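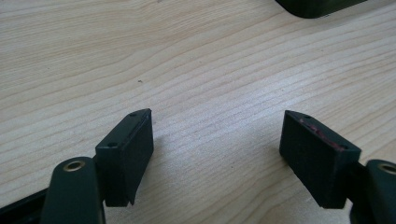
Automation came to our building in Kirkville as a change in what counts as a day's work. I spent nine years folding and hanging linens at Halvorsen before I was moved to the training room on Thursday shifts. The job now is to do by gripper what I used to do by hand, so that a machine can learn it. The pads are plain black blocks, and one has a reddish-pink streak along its top edge. My fingers never needed wiping down between tasks. They also never had to repeat one motion 90 times before lunch.
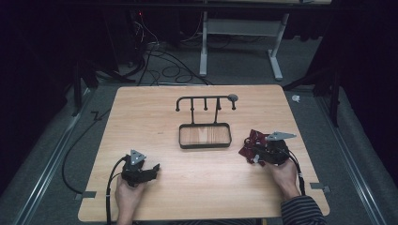

Skirus pays 2 dollars an hour more for this than for floor work, and I take it. What bothers me is that the extra pay ends when the teaching ends. The skill stays with the company — the people who had it get 30 days' notice. I would ask for a share that lasts as long as the machine does. Twenty of us signed a letter saying so in August, and we are still waiting for an answer.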